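Unit 6: Landed Cost and the Relocation Decision
Course notes, revised April 2026
Prepared by Xiaoqing Tan

6.1 Scope

Unit 5 treated the factory gate price as given. In this unit the gate price is one term in a longer sum. The question is how a buyer compares two sites when the wage, the freight, the duty and the defect rate all differ. We stay with light household goods, where labor is a large share of cost and the product is bulky for its value.

Read the Rizzi chapter before the seminar. The notation below follows hers, except that she folds insurance into freight and we keep it separate.

6.2 Definitions

Gate price (G): price per unit, packed, at the factory door.
Freight (F): ocean and inland freight per unit, from factory door to buyer's warehouse.
Insurance (I): cargo insurance per unit.
Duty (D): tariff rate times customs value. Check whether customs value includes freight; practice differs by importing country.
Holding cost (H): cost of capital tied up in transit and in safety stock.
Quality cost (Q): rework, returns and write-offs, spread over good units only.

Landed cost is L = G + F + I + D + H + Q.

Students tend to leave out H. On a long route with uncertain sailing dates, H can be larger than I by a wide margin, and it rises with the variance of the lead time as well as its mean.

6.3 Freight and packing density

Freight on bulky goods is charged by volume long before weight becomes binding. The relevant figure is units per container, which depends on whether the product nests, stacks or folds. A flat product that stacks closely may carry a quarter of the freight per unit of one that doesn't.

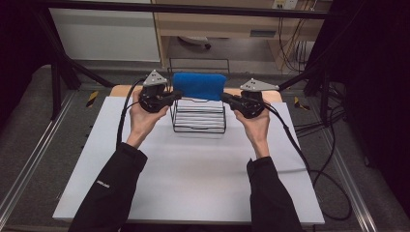 It follows that a change in product design can shift the ranking of two sites. If a redesign cuts volume per unit, distance matters less, and the site with the lower gate price gains. If the design is fixed, the nearer site keeps whatever advantage it had. Rizzi calls this the density effect and treats it as separate from scale.

6.4 Wages and unit labor cost

Hourly wages are not comparable across sites on their own. Use unit labor cost: the full hourly wage, with social charges and overtime premium, divided by good units per worker-hour. A site with half the wage and half the output has the same unit labor cost and usually a higher overhead per unit – the building and the line supervisors are still paid by the hour.

Two further points:

Learning. Output per hour at a new site starts low and climbs. Use the average over the planning period, and state the period.

Turnover. High turnover resets part of the learning. A site that loses many workers after a long holiday will show a yearly dip that a single August visit won't pick up.

6.5 Case: Ghauri

Ghauri makes kitchen and bath goods at one plant in Drolundale, with 274 workers on the payroll. It is considering a move of its textile finishing work to Staltska, where the wage is lower and the port is farther away. Metal and plastic goods would remain in Drolundale under every option.

The line to be moved runs 13 machines. Staltska has floor space for eight in the first year. The buyer's warehouse is at Fultetcombe in all options, and transit from Staltska takes 8 days longer than from Drolundale.

Assume the following unless told otherwise:

Demand is flat over the planning period.
Moving costs are paid once, at the start.
Duty is the same from both origins.
Severance at Drolundale is due for 201 workers under the full move and for none under the partial move. 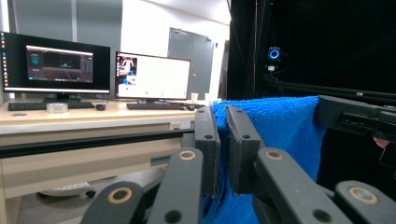
6.6 Fixed costs of moving

The landed cost formula is per unit and silent on one-time costs. Add these separately: severance, transport of machines, scrap during start-up, supplier approval, and double running while both sites are open. Double running is the item most often set too low. Divide the total by the saving per unit to get the break-even volume, then compare that with expected volume over the period.

A positive saving per unit is therefore necessary for a move on cost grounds, and not sufficient.

6.7 Problems

1. Write out L for both sites, keeping H as a function of transit time. At what cost of capital does the extra transit cancel a given wage saving?

2. Ghauri moves as many machines as will fit in the first year. Explain which fixed costs are avoided, which are only delayed, and which are paid twice.

3. Suppose duty is charged on a value that includes freight. Show how this changes the density effect in 6.3.

Written answers to problems 1 and 2 go to Fiorella Rizzi before the seminar. Problem 3 will be worked in class.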